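Glue Traps Are on the Way Out: Mouse-Proofing the Kitchen and Workshop

By Ostap Harasym
Feb 20, 2021
5 min read
Print | E-mail

The county's ban on glue traps passed its second reading this month after the clerk took in 813 written comments, most of them in favor. Stores in Cladolham have until the end of the season to clear their shelves. Households won't be fined for traps already in the garage, but putting out new ones will be an offense once the rule is signed.

The main complaint was that glue boards catch whatever walks over them, including songbirds, garter snakes and, in one letter read at the hearing, a neighbor's kitten. A mouse can also stay alive on one for a day or more. Whatever you think of the ban, a tight house needs fewer traps of any kind.

Start outside

Walk the foundation with a flashlight and a pencil. If the pencil fits in a gap, a young mouse probably will too. Look where pipes, cables and the dryer vent go through the wall, and look under the sill at the corners. Mark each gap with chalk and fix them all in one afternoon.

Pack small holes with copper mesh, then cover with exterior caulk. Steel wool works for a while but rusts and leaves stains on siding. Expanding foam on its own gets chewed through, so put mesh in first. Larger holes want hardware cloth with a quarter-inch grid, screwed down, with the cut edges folded under.

Replace the sweep on the back door if you can see daylight below it. Garage door seals wear out at the two bottom corners before anywhere else.

Kitchen

Pull out the stove and vacuum behind it. Crumbs collect along the sides where a broom won't reach. While it's out, check the hole for the gas line or the outlet, which is often cut far too big.

Move flour, rice, oats and pet food into glass jars or metal tins. Mice get into thin plastic tubs easily. Birdseed belongs in a metal can with a lid that clamps, and it should stay off the floor. Pick up the dog's bowl at night.

Keep the paperwork if you hire any of this out. Romaniuk, the hardware store on the north side, is taking back unopened glue boards for store credit until the deadline, but you need the receipt. Thermal receipts fade in a warm drawer, so copy them the day you get them.

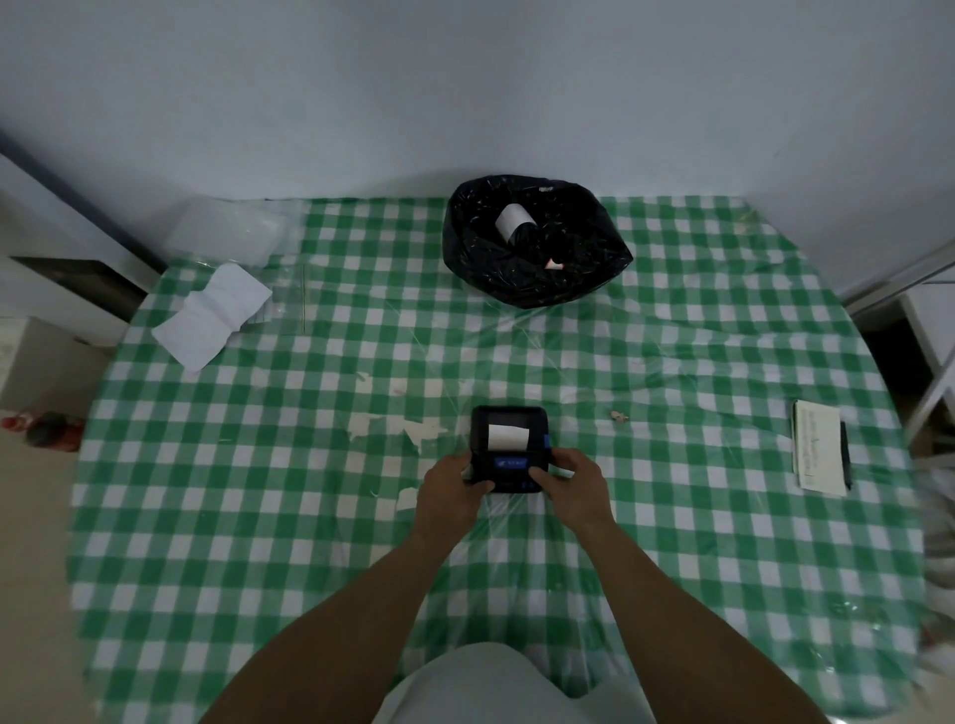
A portable receipt printer with white thermal paper in the slot.

Workshop and shed

Sheds are harder. Plank floors have gaps, doors sag, and most people keep grass seed in the paper sack it came in. Put the seed in a can. Hang drop cloths and tarps on hooks; a folded tarp on the floor is a ready-made nest by November. Run the mower engine dry and check the air filter housing for shredded paper before the first start of spring.

Nazar Maksymiv, who spoke for the ban at the hearing and has kept a woodshop for years, stores his rags in old paint cans with the lids pressed on. He also raises his lumber rack a foot off the slab so he can sweep under it.

If you still need a trap

Snap traps remain legal. Set them at right angles to the wall with the bait end touching the baseboard. A smear of peanut butter the size of a pea is plenty. Use covered boxes if you have children, pets or ground-feeding birds nearby. Check them every morning.

Live-catch traps are allowed as well, but the draft rule says they have to be checked at least once every 24 hours. Don't drive the mouse across town. Ask the extension office about release rules first, as they differ between counties.

Poison bait is not covered by this ban. A separate proposal on it is expected before the wildlife board later in the year. Owls and foxes that eat poisoned mice can be poisoned themselves, and a mouse that dies inside a wall will smell for two weeks or longer.

Getting a bird or snake off a glue board

Don't pull. Lay tissue or a paper towel over the exposed glue so nothing else sticks, put the board in a ventilated box, and call a licensed wildlife rehabilitator. Keep the box dark and quiet until you can hand it over. Oil will loosen the glue, but on a bird it ruins the feathers and should be left to the rehabilitator.

Unused boards can go in the household trash, folded glue side in and bagged.

Print | E-mail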